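Went to a robotics open day, came home with questions. Was any of it real?

Posted in Hobbies & Tech > Robots and Automation
Asked by mekirau_mum

My son is fifteen and wants to build robots for a living, so on Sunday we drove 41 miles to the open day at Chuensuk, the automation outfit out past Plerkcombe. Free parking, free coffee, lanyards for everybody. I had pictured a big hall with a robot in a cage throwing car doors about. What we got was a row of folding chairs and a large screen, and on the screen a robot arm in a simulated kitchen, hanging around a stone counter that had a toaster and a spatula on it.

The woman giving the demonstration, Napaporn Ongart, was very patient with us. She said they run the arm in simulation long before they let it near a real countertop. My son nodded like a man buying a used truck. I nodded too, and I have been wondering ever since what I agreed with.

So, three things. Is a simulated demo a normal thing to show at an open day, or were we fobbed off because the real one was broken? Why does the arm move so slowly, when it's only a computer and there's nothing to break? And is there anything my son can do at home that resembles this, on a budget I would describe as "birthday"?

They let visitors save stills from the session, and I've put three at the bottom in case they help. He picked them. I would have gone for one with more toaster.

amnuay_t
Amnuay Thaweesak here, I do this sort of work for a different company. Yes, it's normal. I've helped at open days with a live arm, and you spend the whole morning asking people to stand behind the tape, and then it stops at ten past eleven and everyone watches a man look for a cable. A simulation you can restart with one key. Showing one doesn't tell you the real arm was broken. It doesn't tell you it was working either, but you could have asked, and in my experience people at these things love being asked.

On the speed: I can't say how theirs was set up. Often the simulated arm is given the same limits as the physical one, because a motion that only works at ten times the real speed is no use to anybody later. There's also the physics. Every time the fingers close on something, the program has to work out contact, friction, and whether the thing slips, and that can drag on a modest computer. Sometimes the person driving is simply careful. I am very careful when there are 20 parents behind me.

For your son: there are free simulators that run on an ordinary desktop, and they come with sample arms. Start with moving the arm to a point in space. Then have it pick up a cube. He will spend two weeks on the cube and should not be rescued from it. A small hobby arm can wait until he's bored with the screen – he'll appreciate the cube more by then.

Also get him to read up on grippers. Everybody looks at the arm, and the trouble is nearly always in the last few inches.

zaltetti_dave
fake. if its on a screen its a cartoon. went to one of these years ago, sat there 96 minutes, got a pen. the pen was good

stillsoldering
Ignore the above, although I also have a pen.

I'd add one thing to Amnuay's answer, which is that clutter is worth paying attention to. A bare table with a single block on it makes any arm look like a genius. Put bread and crockery and a phone around the place and now it has to reach past things, and the planning gets a lot harder. If your son tries this at home, he should get the cube working and then add junk one piece at a time. My own setup took nearly a whole winter to cope with a second mug.

As for the budget, try the local library before buying books. Ours in Mekirau has a decent shelf on control theory that has plainly never been troubled by a borrower.

Stills from the original post:

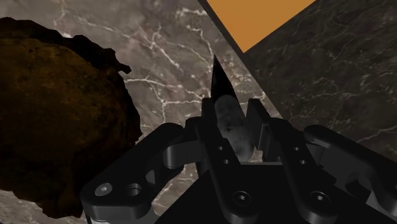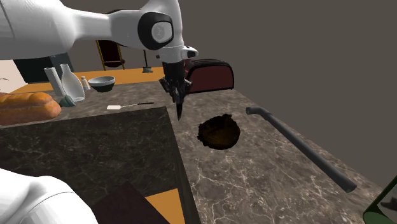
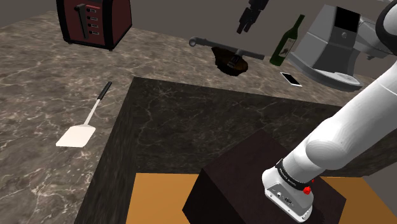
Stills from the simulated kitchen at the Chuensuk open day.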